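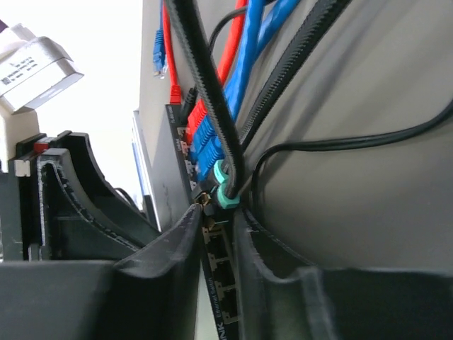
Posted in: Foundry and pattern work > Grey iron > Distortion

Ribbed plate casting in grey iron bows towards the machined face

Posted by Vittoria Dal Bello, 2025-09-15

I look after purchased castings for a small maker of test rigs. One of our parts is a base plate in ordinary flake graphite iron, 500 mm long and 300 mm wide. The plate section is 14 mm as cast, including the machining allowance on the face. The underside carries a perimeter rib and two cross ribs, all of them thinner than the plate. There are four bosses at the corners for jacking screws.

It is moulded in chemically bonded sand with the plain face down in the drag and the ribs formed in the cope. The metal enters through two flat ingates on one long side. There is one open riser on the opposite side. I have no drawing of the running system beyond a sketch from the foundry.

The castings arrive bowed lengthways. With a straight edge on the plain face, the centre is low and both ends are high. The worst ones will not clean up at the drawn allowance - the cutter takes off nearly all the stock at the ends and leaves black skin in the middle. The last delivery was 34 castings and the bow was in the same direction on every one, but the amount varied a good deal. Width is acceptable.

The pattern was made by MacBrayne and has been checked on a surface table. It is flat. The foundry says the bow is normal for the shape and has offered to add more machining allowance. I would prefer not to pay for iron in order to turn it into swarf, and more allowance makes the plate heavier compared with the ribs, which I suspect makes the matter worse.

What I would like to know:

Why is the direction always the same?

Would a stress relief before machining bring it flat?

Is it reasonable to ask for the pattern to be cambered, given that the amount varies?

The foundry also changed the mould coating in June, from a water-based one to a spirit-based one called Nokutex. They do not believe it is relevant. I mention it for completeness.

Tags: warping, camber, grey iron, shake-out, stress relief

-----

ribside

Direction first. The thin parts of a casting solidify and cool ahead of the thick parts. Your ribs are thinner than the plate, so they reach a temperature where they have real stiffness while the plate is still hot and easily yielded. During that period the plate follows the ribs and takes up the difference by plastic flow. Later the plate is also cool enough to be stiff, but it still has further to fall in temperature than the ribs, so it has more contraction left to do. It contracts against ribs that have nearly finished. The plate side ends up shorter than the rib side, and the casting curves with the plate on the inside of the curve. Laid on a table face upwards, the ends are high and the middle is low. That is what you are measuring.

The same reasoning tells you what is left in the casting. The slow side is in residual tension and the quick side is in residual compression. When you skim the plate you remove stressed metal and the part moves again, normally in the sense of opening the bow out a little. If the machinist finishes the face in one setting and then unclamps, expect it to be out of flat.

You are right about the allowance. Extra stock on the face thickens the slow side, increases the difference in cooling rate and gives you more bow. There may be a point where the added stock outruns the added bow, but it is a poor way to get there.

Stress relief will not bring it flat. It lowers the residual stress, which helps the part to stay where the machinist puts it. The bend you see is already permanent strain and heating does not know which way to take it out. If the castings are badly supported in the furnace they can sag as well, so ask how they are stacked. Some people do load plates flat with weight on top and recover part of the bow by creep at temperature. It works to a degree on thin sections. I would not rely on it for a stiff ribbed part.

Order of work, as I would do it:

1. Find out the time from pouring to shake-out, and whether it is the same for every mould. Variable bow in a constant direction very often comes from here. A plate knocked out early is still hot, and the ribs then cool in open air on all their sides while the plate has much less surface for its mass. The difference becomes larger just when it matters. Moulds poured last before the end of a shift tend to sit longest, or shortest, depending on the foundry.

2. Look at the rib and plate sections together. Bringing them closer in cooling rate is the real cure. Thicker ribs, or a thinner plate, or both. Remember that a rib buried in sand between two hot pockets cools more slowly than its thickness suggests, so do not simply make everything equal and expect it to come out straight.

3. Camber the pattern last, when the spread has come down. The pattern is made with the plain face raised in the middle and the ribs following it, so that the plate pulls down to flat. Set the amount from the average of measured castings. If you camber now, you will centre the error and still scrap both tails.

Measure every casting at three points along the centre line before fettling, and have the mould number painted on. Without that you are guessing.

-----

Fletcombe Patterns

We camber long plates as a matter of routine and charge very little for it on a new pattern. On an existing one it depends how it was built. If the plate is a separate board with the ribs fixed on, it can be packed and redressed. If it is cut from a solid block then it is a new pattern.

Agree with most of the above. Two additions.

Do not put the camber in as a straight-sided vee with the peak at the middle. It should be a smooth curve. I have seen it done with two flats and the castings came out with a visible kink under the cutter.

The cross ribs do nothing for a lengthways bow, or very little. It is the long sides of the perimeter rib that count. If you are going to alter one thing, alter those.

Ask also whether the mould is clamped or only weighted. A cope that lifts slightly at pouring gives you a thick plate, and a different thickness each time.

-----

ex_melter

It will be the coating. Spirit coatings are burnt off and the mould is hot when they close it. We had trouble when we changed ours. Go back to the old one.

-----

ribside

Replying to ex_melter: I cannot see a mechanism of the right size. A coating layer is thin and the sand behind it controls the heat flow once the metal has stopped moving. A mould warmed by burning off would be warm on both faces, and only near the surface. If the bow was measured before June and was smaller, then it deserves a look, but I would first ask what else changed at the same time. A new coating often comes with a new sequence on the floor, and moulds may be standing for a different time before they are poured and knocked out.

-----

Vittoria Dal Bello

Thank you. I have some answers from the foundry.

Shake-out time is not recorded. The moulds go along a roller track and are knocked out when the track is full, so the first mould waits for the last. On a short run they can be knocked out quite soon. They have agreed to chalk the pouring time on each flask for the next batch and to leave every one overnight. They would not do this permanently without a price change, but they will do it once.

The mould is weighted, not clamped. I measured the plate thickness at the edges on the castings we still have unmachined and it is consistent, so I do not think the cope is lifting.

I have no bow measurements from before the coating change. The castings were machined by Sidico at that time and they did not report it, though they used a larger packing allowance on the fixture and may simply have shimmed the ends.

The designer is willing to thicken the long ribs but not to thin the plate, as the tapped holes need the depth. I will hold the pattern alteration until the overnight batch has been measured.

-----

Fletcombe Patterns

Sensible. If the ribs are being thickened, put the draught on the outside faces only and keep the inner pocket as it is, otherwise the jacking bosses will need moving too. Get the camber and the rib change quoted as one job.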